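Winodel Teach Handle
Hand guiding and remote teaching kit for small robot arms

Overview | Specs | In the box | Support

The Teach Handle is for showing an arm what to do with your own hands. Hold the grip, squeeze the trigger, and the arm follows you in real time while the Zundow recorder saves every move. We built it after too many afternoons spent typing waypoints into a pendant, and the first time we taught a full pick and place in one go we were hooked!

Two ways to teach

Hand guiding: clamp the handle to the wrist, press the green button and the joints go light. Push the arm where you want it - slow is good, and small wobbles get smoothed out later.

Remote control: leave the handle on its cradle and drive the arm from across the room. The trigger sets the finger opening, so you can close gently on a part and feel the handle push back as the fingers meet it. It's lovely to use, and most people get the knack of it in their first session (expect to drop a few things).

Made for lots of demonstrations

Learning from demonstration takes repetition, so we put the work into making repeats quick. Double-tap the trigger to end one take and start the next. Thumb the side wheel to mark a take as bad without stopping. Recordings open straight in Mondal Studio, where you can trim, label and replay them on the arm.

Good first tasks are plain ones: small blocks, a flat table, a cloth in a single color. Once you can place blocks neatly by remote, try stacking, then move on to parts with odd shapes.

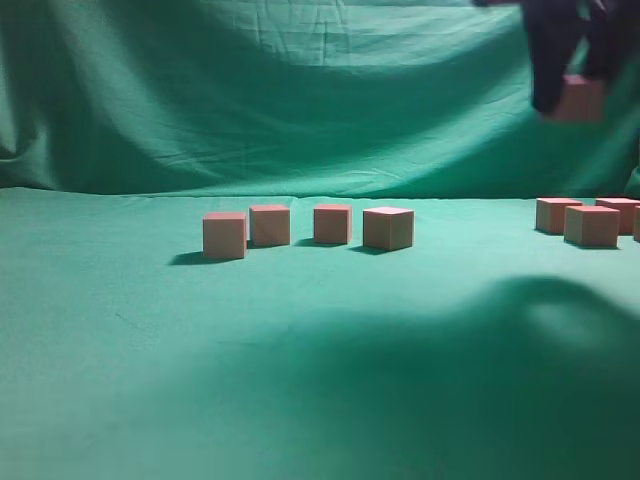 Moving wooden cubes on a green cloth-covered table.

Specs

Handle weight: 59 g without wrist clamp
Cable: 5 m, detachable
Take length: up to 35 minutes
Buttons: 2, plus trigger and side wheel
Works with: Pradley arms and grippers, current firmware

In the box

Teach Handle, cradle, wrist clamp, cable, hex key, quick start card. The arm and gripper are sold separately.

Before you start

Set the arm to reduced speed for your first remote session and keep the stop button within reach. Firmware and the recorder download are on the Support tab.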